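Trarkenus Help > Hand-held units > Setup and maintenance

Small part slips out of the mesh pads, and left/right tracking drifts apart

Posted by Efe Olatunji, May 15, 2019

We run a pair of hand-held grippers at a single table. Both are the gray type with the black mesh-covered pads, and each carries a marker target for tracking. The software is the stock Dretmont recorder, no local changes.

Two faults, which may or may not be related.

First, small cylindrical parts creep downward between the pads during a hold and end up in the gap at the bottom of the V. Once a part sits there, the width reading stays nearly constant while the trigger keeps moving, so the log shows a closed gripper when it is still holding something. Larger objects are fine.

Second, the left and right poses agree at the start of a session and then separate. After 10 minutes the offset is large enough to see in playback. The last full calibration was in January. The pads have done 723 cycles since they were fitted, according to the counter.

I have already restarted the recorder, swapped the cables and repeated the zero with empty jaws. None of it changed anything. Do I replace the pads first or recalibrate first?

2 pictures attached to this thread

Ekaette Olaniyan

Pads first. Any change at the pads moves the closed position, and you would have to repeat the width zero anyway.

The pads on this type angle toward each other, and the bottom of the V is the weakest place to hold a small part. The mesh grips well on a flat face and poorly on a short round piece with a rounded end, which touches it along a narrow line. Wear makes this worse, but new pads will not cure it if the part goes in too low. Our pads are rated for 1,000 cycles on the Isah sheet, so 723 is late in life and still within limits.

Order of work:

1. Disconnect the cable and open the jaws fully. Brush the mesh along the grid with a dry nylon brush. No solvent, it lifts the adhesive under the mesh.

2. Check both pads for a shiny band near the lower end. If you find one, replace both pads as a pair, never one alone.

3. Close slowly on the small part and look down the jaws before you lift. A part sitting as low as the orange one is wedged in the gap, and the width reading from that position should not be trusted. Open, raise the part toward the middle of the pads, and close again.

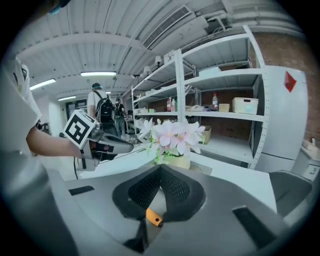 4. Reconnect and zero the width with the jaws empty and the trigger released. Repeat 6 times. If the readings scatter, the linkage screw is loose and the zero will not hold.

5. Recalibrate the marker targets, left unit first. Hold both units still with the marker faces clear of your forearms until the recorder accepts the pose.

For the drift, look at the target mounts before you touch the software. A target that has turned slightly on its mount gives an offset that grows and shrinks with wrist angle, and people read that as drift over time. Push each one gently by hand. Any play at all means the mount screw needs tightening and the calibration has to be done over.

Run a test with both units before recording again. Start from the same standing position each time, both jaws pointing forward over the floor, then move in to the drawer and back.

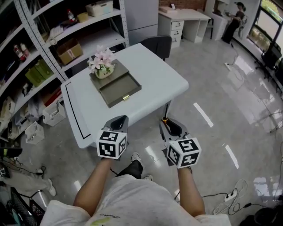 Both units held ahead of the table, marker cubes below the jaws, drawer open.

If left and right agree at the start position and again on return, the calibration is good. If they agree at the start only, go back to the mounts.

emberg_user

Had the same drift on our Emberg pair. It was the cable. Try a different cable.

Efe Olatunji

The cables were swapped before I posted, see above.

Pads brushed, shiny band found on the left unit, both pads replaced. Width zero now repeats properly. The target on the right unit had a little play — less than I would have noticed without pushing on it. Tightened and recalibrated. The offset has stayed flat in playback for over 10 minutes.

One thing is still open. The width reading on the small part is correct when it sits mid-pad, but the recorder keeps the old pad thickness after a restart. Is there a setting for that, or does it have to be entered every session?

Ekaette Olaniyan

It is stored per profile. Enter the new thickness, save the profile under the same name, then restart. If you only press Apply, the value is lost when the recorder closes.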